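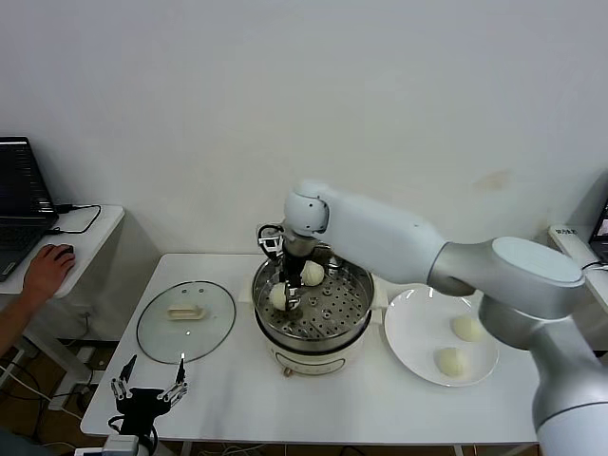
Windale is a cooking school in Drastberg for adults who want to cook ordinary meals at home. We teach evening and daytime courses in bread, soups, noodles, preserving and basic knife work. Most people start with the steaming course, where the first dish is a round white bun like the one on the perforated steel tray. It uses a short list of ingredients and can be made in a home kitchen without an oven. After that, students can go on to any other course in whatever order they like.

## How the school started

The school was opened by Helju Lūse, who had spent most of her working life in hospital kitchens in Statow. She began with one bread class in a rented church kitchen. The class filled up, a second was added, and by the following June she had signed a lease on the old Urbonaitė hardware store on Mill Street. The name is still painted on the side wall. Normunds Urbonaitė, whose family ran the store, is our landlord and has taken the soup course twice.

The building has 3000 square feet on one floor. The front half is the teaching kitchen. The back half holds the dry store, the coat room, a small office and a dining room where classes eat what they have made. The floor still slopes a little toward the loading door, and the pantry shelves are the store's old paint shelves, sanded down.

## What we teach

Courses run for six weeks, one session a week. Daytime sessions start at 10 a.m. and evening sessions at 6:30 p.m. We offer:

- Steaming: buns, fish, vegetables and simple puddings
- Bread: pan loaves, rolls, rye and flatbreads
- Soup and stock
- Noodles and dumplings
- Preserving (late summer and fall only)
- Knife work, a short course of two sessions

We don't teach cake decorating or restaurant management. The community college in Statow has programs in both.

Recipes are handed out on paper at the start of each session. They are written for home equipment, and we use the same kinds of pots and cookers that students are likely to own.
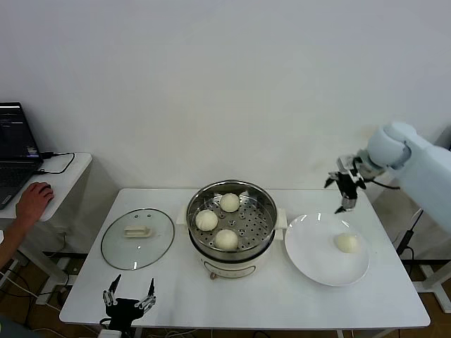 Class size is limited to twelve. Across all courses we have room for 72 students at a time, and the evening places usually go first. A six-week course costs $210, with ingredients included. Knife work costs $75. Drastberg residents over 65 pay half price for daytime classes.

## Who works here

**Adesuwa Iyamu** is the director. She came to Windale as a bread teacher and took over when Helju retired. She still teaches the rye sessions.

**Wagner Sales** teaches soup, stock and preserving. He also does the buying, so questions about where an ingredient comes from should go to him.

**Siiri Grigaitė** teaches steaming, noodles and dumplings. She wrote the current version of the steaming handouts, including the pages on dough in cold weather.

Helju comes back each September for the plum jam session.

## Allergies and diets

Every course except bread can be followed without eating meat or fish. Wheat flour is in the air and on the counters most days, so the kitchen isn't suitable for anyone with celiac disease. Please list other allergies on the sign-up form. If something changes after you sign up, call the office.

## Finding us

The entrance is on Mill Street, next to the shoe repair shop. Parking behind the building is free after 5 p.m. The number 4 bus stops at the corner. The office is open from 9 a.m. to 2 p.m., and phone messages left later are returned the next working day.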